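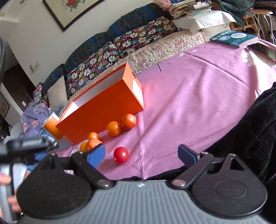

The tablecloth comes back

Last updated 21st December

Share 100 | Comments 6

My grandmother owned a tablecloth for every occasion and a plastic one to go over it. Most of us grew up and got rid of both. We wanted bare wood, the sort that shows a ring from every mug, and we spent a good part of our adult lives telling guests to use a coaster. A cloth was something you met in seaside hotels, under a cruet.

Now the things are everywhere again. In Jellmont, where I live, the Saturday market has two stalls selling old table linen, and by ten in the morning there is a queue at both. Customers hold the cloths up to the light to look for gravy. The prices would have made my grandmother sit down.

Part of the appeal must be that a tablecloth is the cheapest way to redecorate a room. Painting the kitchen takes a weekend and a row. A cloth takes a few seconds, and if you dislike it you can put it back in the drawer and blame the light. Pinks and mauves with small flowers do especially well at present, having spent thirty years being considered the colour scheme of a guest house bathroom. Younger buyers have no such memories and pounce on them.

The shops have noticed. Irko, which used to sell me candles I never lit, has given half its ground floor to table linen and arranged it by mood. I was not aware that a tablecloth could be "restless". Nava, two doors along, sells a linen one that comes already crumpled, at a higher price than the smooth version beside it. I have been producing crumpled cloths at home for years with no training at all.

This brings us to ironing, on which the nation is divided. The strict view holds that a cloth should be pressed while damp, folded along the same lines each time and laid so that the creases run straight down the table. The relaxed view holds that plates are heavy and will see to it. I belong to the second group for eleven months of the year and join the first in February, when my in-laws visit.

Size causes more grief than colour. Measure the table, then add the drop on each side, which ought to reach somewhere short of the diners' laps. I didn't, and bought a cloth from a house sale in Grikside that turned out to have been made for a banquet. It went round my kitchen table like a bedspread. For a month we ate with it bunched across our knees, and one Sunday I stood up with a corner tucked into my belt and took the mustard with me.

Stains are where the experts get excitable. Salt for red wine, says one camp. Never salt, says the other, just cold water and quickly. Candle wax wants brown paper and a warm iron. Turmeric wants a new tablecloth. My own method is to move the fruit bowl over the mark and leave it there until the next wash, and by now there are visitors who think I am very fond of pears.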